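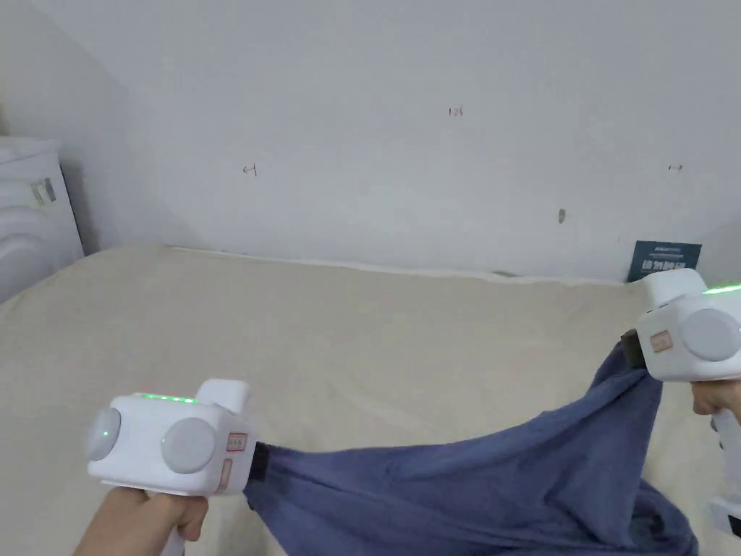

I have a spreadsheet open with 646 rows in it, and I've never been happier about a spreadsheet in my life. It's the quote comparison for our next round of data collection gear, and after two months of back and forth I finally get to spend some money!

Quick recap for anyone who missed the last post. We're a small group teaching a policy to handle laundry and bedding, and all of our training data comes from people doing the work with handheld grippers. We started with one pair. One pair means one person collecting at a time, and when a unit is down everybody goes and finds something else to do. So the plan for the new budget was simple: more pairs, more stations, more hours of cloth.

Simple until you start asking for prices. I got quotes from Skurker and Jevent, plus a smaller outfit called Thampi that mostly sells spares. The grippers themselves were the easy part. What I'd left off my first draft was everything that goes with them: spare finger pads, charging, cables, storage, carrying cases, and a decent mattress for each station. Zhuoran Yuan read that draft and sent it back with a single comment, "where does the data go?" Fair. I had budgeted exactly zero dollars for drives.
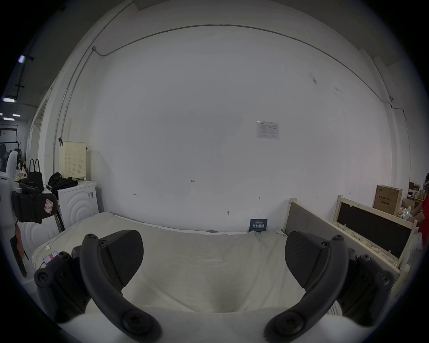
Skurker came in cheapest per pair, but the spares were priced separately and the lead time was 10 weeks. Jevent cost more up front and included a set of pads with every unit. I went back and forth on it for days. Then Pranab Kumarasinghe pulled our repair notes and worked out that we'd lost 84 hours of collecting in the past year to waiting on small parts. Not one of those parts cost more than lunch. Once I put a price on those hours (even a pretty timid one) the two quotes were nearly even, and I like not having to beg for pads in December.

So we're going with Jevent for the grippers, and Thampi for a box of extras that will live in a drawer and make me feel rich.
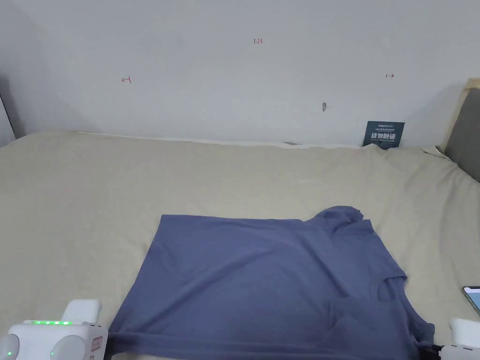 Furniture turned out to be the fun section of the budget. I'd written down folding tables because they're cheap and easy to move, and then I watched people collect for an afternoon and crossed them all out. A T-shirt spread on a bed with one side bunched up over itself is a great little problem, and you want room next to it to set down a gripper on either side, and your phone too, without any of it ending up on the cloth. A folding table gives you none of that. Beds also have headboards and a wall behind them, like real bedrooms do, and our model is going to meet plenty of those. Beds it is! I priced plain frames and basic mattresses, nothing fancy, and set aside a bit for extra sheets. Buy more sheets than you think you need. Same goes for markers, tape and the other small stuff that gets carried off to somebody's desk.
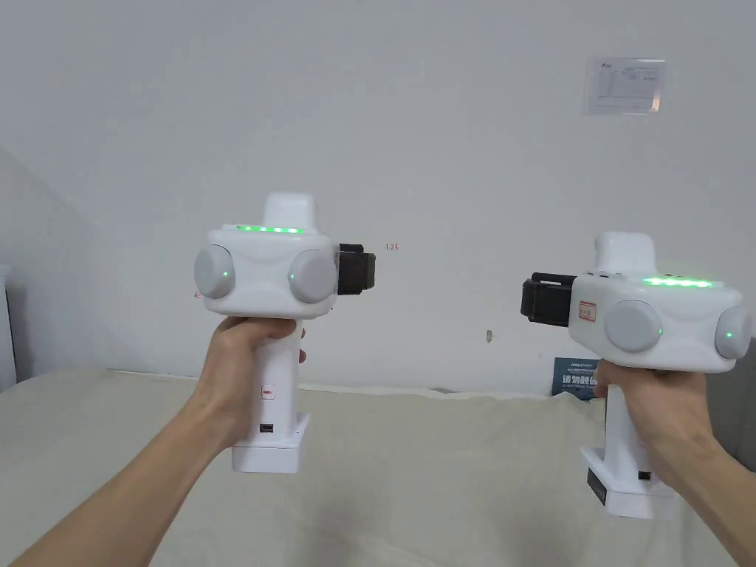 The other line I'd fight for is people's time. Holding two grippers up for a long session is tiring on the forearms, and I had planned the schedule as if everyone could go all day. Pranab talked me into shorter shifts with 3 people rotating per station. It makes the labor number bigger and it hurt to type it in, but the demos from late in a long shift are the ones we end up throwing away, so we were paying for that anyway.

Software is the last open question. We've been on Pleteo for sorting and labeling episodes, and I'd like to stay on it, but the seat pricing gets ugly with a bigger crew. Zhuoran thinks we can share logins by station. I'm waiting to hear back from them on whether that's allowed.

If you've bought for a setup like this, tell me what you forgot. I still have a few hundred dollars in the "misc" row and I'd love to spend it on something smarter than more sheets - though I may also buy more sheets.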